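Notebook, Tuesday, second week of February

Started at half nine with the kettle and a full disk, so the first job of the day was moving last week's Trosia recordings over to the big drive. That took until ten. I really must set it to copy overnight – I write that in here every month and then go home without doing it.

We're on 482 good episodes for the bracket task now, out of the 800 we promised for the first training run. I'd like to get to 1,000 in the end, but 800 is enough to find out whether Jendine learns anything at all from them. The last run on 160 was pretty hopeless! It went to the right part of the table every time and then dithered over the part, opening and shutting its fingers like it was thinking about lunch.

Today's plan was more variety in where things start out. I've been putting the brackets down in much the same spots without noticing (you get into a rhythm, and then every episode looks like the one before it), so I drew a grid on paper and rolled dice for the positions. Slower, but the spread already looks better when I plot it. The white plastic fitting stays out at the back as a distractor and doesn't go in the tray, ever. If the policy picks it up, that's a fail.
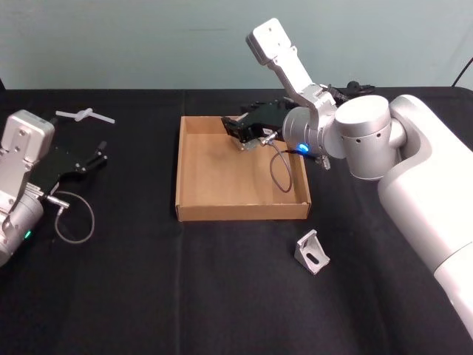
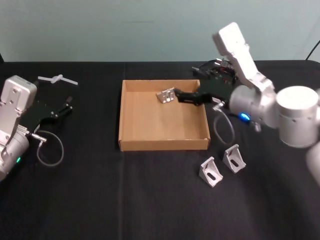
Bracket task, black cloth, cardboard tray in the middle. Right arm over the tray in both.

Things to sort out before the next session:

The right gripper cable. It hangs in a loop near the tray and I don't love it. I want to try a clip further up the wrist, but not halfway through a batch, or the later episodes won't match the earlier ones.

Standing the brackets upright is fine for grasping, but we've got next to nothing with them lying flat. Roussel's test list has flat ones on it, so we need a decent number of those too.

Labels. I'd been marking an episode as good if the part ended up in the tray, even when I fumbled the first grasp. Had a long chat over lunch and we've agreed to keep the fumbles but tag them "retry", then let Mandier sort them at load time. I'll have to go back through the old ones, groan.

Left arm recorded as usual, even when it's idle. Leave it in the logs for now.

Stopped at ten past four, wrists sore from the handles. Flat brackets next.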